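4.2 Clearing up after breakfast

I'll admit I went into the kitchen trials feeling rather smug. Our arm had already got through 1000 practice grasps on the bench at Jullcombe, mugs and boxes mostly, and Nilmini Pramanik and I both thought a bowl would be a nice easy warm-up (you can see where this is heading!). We asked it for two things: pick the bowl up by its rim and carry it to the sink, then wipe the worktop where it had been standing.

The first job is all about the rim. A person hooks a thumb over the edge and never thinks about it, but a two-fingered gripper has to come in at the right angle, with one finger inside the bowl and one outside, and if it's a touch too low it just shoves the thing along. Glaze makes this worse. Ceiling lights show up in it as bright patches, and our depth estimates went to pieces wherever they fell, so we ended up trusting the line of the rim and very little else (Figure 8 gives the view from the wrist).

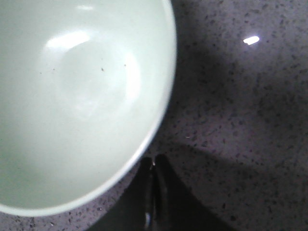 Figure 8. Wrist view with the gripper beside the bowl, fingers close together.

Wiping was the bit that really humbled us. Maëlle Sutherland had labelled 1327 patches of worktop as "crumb" or "clean", and even she changed her mind on plenty of them when she went back in August. Speckled stone is a rotten background for crumbs, and the arm throws its own shadow over whatever it's trying to look at. We tried the Zeman filter first and then a plain brightness threshold, and I still couldn't tell you which I prefer. For now our arm wipes the whole area twice and doesn't bother looking for crumbs at all. Section 5 covers how long that takes.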